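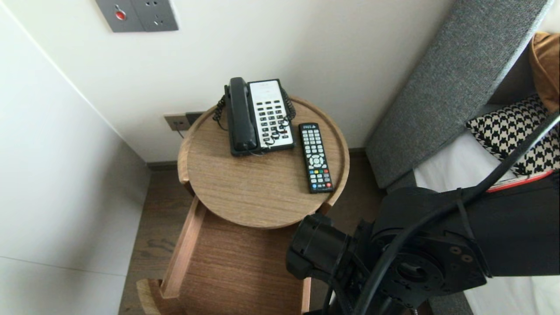

The Phone in Room 7

So the first thing you should know is that I like the night shift. I like the vending machine hum, I like the free toast, and until January I liked the robot too. Vollen, we called it, after the sticker on its crate, and it did the rooms on the ground floor while I watched from the desk with my feet up.

Its job in Room 7 was simple. Straighten the remote, check the phone was on its cradle, shut the little drawer in the bedside table, move on. It had done the same thing 200 times without a hiccup (I had the log to prove it, and I'd read the log, because what else do you do at three in the morning?).

At ten past three the desk phone rang. Room 7. Empty room, no booking.

I picked up and heard a motor whining. Then a click, and the line went dead. Then it rang again! Five times it did that, and on the fifth I took my flashlight and the laminated card from Montoya, the people who'd installed the thing, and went down the hall in my socks.

The arm was over the table, nudging the handset up a finger's width, letting it drop, nudging it up again. The room phones dial the desk if you lift them and wait, so there was my ghost. The drawer was hanging open. Every time the wrist came down it leaned a bit harder, and the table was starting to creak.

The card said to press stop on the tablet. I pressed stop on the tablet. The tablet said error 3784 and asked if I'd like to rate my experience.

I'll admit I reached in. I know, I know! I thought I could just slide the phone out of the way. The arm swung sideways and pinned my sleeve against the table rim, and I stood there bent double, listening to my own cuff rip, with my other hand slapping around behind me for the switch on the base. I got it on the third slap. Everything sagged.

Alaric Calloway drove out from Turkula before breakfast, still in his slippers. He looked at the wrist, looked at my sleeve and asked how close my hand had been.

"Close," I said.

He wrote that down. Then he unplugged the phone, tucked it under his arm and asked if there was any toast left.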